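Handgeführte Greifer beim Tag der offenen Tür - war jemand da?
Forum: Robotik und Automatisierung / Veranstaltungen

kantenlauf
Ich war im Juni in Pisalthorpe beim offenen Nachmittag von Rokley. Angekündigt war Tuchfalten mit zwei handgeführten Greifern, also ohne Arm, jemand führt die beiden Werkzeuge selbst und die Bewegungen werden aufgezeichnet. Der Aufbau war ein Schlafzimmer mit Bett. Beginn 14 Uhr, Gruppen zu je 4 Leuten, danach durfte man selbst ran. Parkplatz gab es keinen, ich bin vom Bahnhof gelaufen.

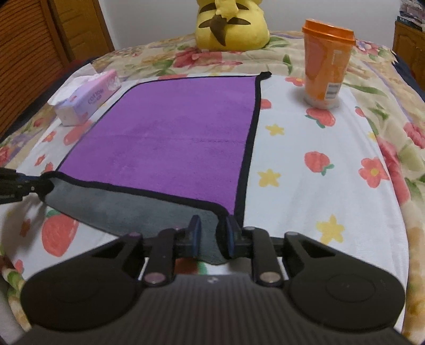 Mich hat vor allem interessiert, wie sie mit zweifarbigem Material umgehen. Für die Auswertung ist das dankbar, man erkennt sofort, welche Seite oben liegt. Hier ist es Violett, und vorne schaut ein Streifen der grauen Unterseite heraus, dazwischen die schwarze Einfassung. Bei unseren einfarbigen Lappen im Betrieb hätte man diese Information nicht. Ob das später auf Arbeitskleidung übertragbar ist, konnte mir dort keiner sagen.

drehteil_63
Danke für den Bericht. Wurde eine Erfolgsquote genannt? Ohne Zahl ist das für mich nur eine Vorführung.

kantenlauf
Nein. Es hieß, dass 100 Durchgänge pro Tuch geplant sind. Wie viele davon brauchbar sein müssen, stand auch nicht auf dem Zettel.

Nordhalle
Ich war in der Gruppe danach und sehe es kritischer. Ein Bett ist als Unterlage viel zu weich. Wer mit den Fingern unter eine Kante will, drückt die Decke mit ein. Auf einem Tisch wäre das eine saubere Messung. Sekine macht es so, die haben eine feste Platte und eine einzige Tuchsorte.

kantenlauf
Kommt darauf an, was man will. In einer Wohnung liegt Wäsche nun mal auf dem Bett. Auf der festen Platte lernt man die feste Platte.

Nordhalle
Man kann aber mit der Platte anfangen und dann schwieriger werden. Umgekehrt weiß man bei einem Fehlgriff nie, ob es am Tuch lag oder an der Unterlage.

lagerplatz_ost
Gemusterte Unterlage finde ich das größere Problem. Bei uns steht ein älteres System von Väisänen, das steigt bei Blumenmuster aus. Wir haben am Ende graue Folie ausgelegt.

kantenlauf
Noch ein Bild, weil nach dem Umfeld gefragt wurde.
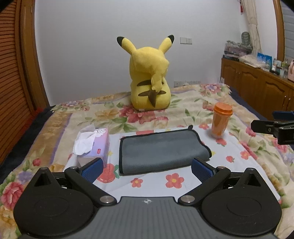
Die Trennung vom Hintergrund war auch in meiner Gruppe Thema. Zur Verarbeitung wurde wenig gesagt, nur dass absichtlich nicht aufgeräumt wird. Taschentuchpackung und orangefarbener Becher stehen links und rechts direkt neben der dunkelgrauen Matte, darunter liegt der weiße Stoff mit den roten Früchten und Blumen, darunter noch die geblümte Decke. Für das System von lagerplatz_ost wäre da wohl Schluss. Ich halte es trotzdem für richtig, solche Aufnahmen zu sammeln.

drehteil_63
Die blauen Auflagen an den Fingern, sind die weich? Bei uns verschleißt so etwas nach 2 Monaten.

kantenlauf
Habe ich nicht angefasst, ich hatte nur die Griffe in der Hand. Zum Verschleiß hat sich niemand geäußert.

Nordhalle
Ich habe gefragt. Sie werden getauscht, wenn der Stoff rutscht, einen festen Zeitplan gibt es nicht. Das Gewicht fand ich übrigens grenzwertig. Nach ein paar Minuten merkt man es im Handgelenk.

lagerplatz_ost
Gibt es einen weiteren Termin? Ich würde gern eins unserer Tücher mitbringen.

kantenlauf
Auf dem Zettel stand nur, dass man sich bei Rokley per Mail melden soll. Eigene Tücher sind erlaubt, wenn sie sauber sind.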